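Drorham Robotics Club: Simulation Season Gallery
Posted November 8, 2025

Welcome, families, friends and anyone who wandered over from the school newsletter! Our members have spent this term working on screen, teaching a simulated gripper to pick up awkward shapes, and we thought it was high time we shared a bit of it with you.
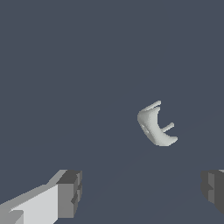

Daiane Assunção wrote to us after the open evening to ask whether the kids miss having real motors and wires to fiddle with, and whether a program that works on the computer is any use once you plug in an actual arm. Her own two had come home talking about nothing but grasp angles, she said, and she wanted to know what she was in for over the holidays.

Good questions, Daiane, and a few other parents asked much the same thing. Yes, they do miss the wires a little (so do we!), but on screen a dropped part goes back to its starting spot with one key press, and a beginner can have 50 tries in an afternoon without anyone hunting under the radiators for a missing screw. As for the second part, some of it carries over nicely and some of it doesn't, and finding out which is most of the fun. We'll be trying our best programs on the club's own arm in December, so come along and see for yourself.

A curved, pale piece with two short pegs, and the gripper fingers open below it. Flat blocks are easy enough once you've got the hang of them, but a rounded shape like this gives you plenty to think about before you choose where to take hold.

The project is called Plivness, a name the juniors voted in last year and which the rest of us have grown rather fond of. Each team writes its own approach, then swaps with another team, who have to run it without asking for any help. You would not believe the improvement in everybody's comments and variable names after the first swap! We have 32 members signed up this term, our biggest group yet, and they work in teams of three or four depending on who is away with a cold.

The Faulkner team have been keen on coming at every part from the side, while the Ameo team like to turn the wrist first and worry about the rest later. Both teams have defended their favourite method at some length, usually while the biscuits are going around, and we've pinned their notes up on the board by the door for anyone who'd like to weigh in.

If your child would like to join, there is no need for any coding experience and no need to bring a laptop. Just bring a pencil, as we still do a great deal of our planning on paper, and a water bottle with a proper lid, please. New members are paired with someone who has done at least one term, and they're usually running their first program before home time.

Forms for next term are at the front desk, and the club email address is on the back.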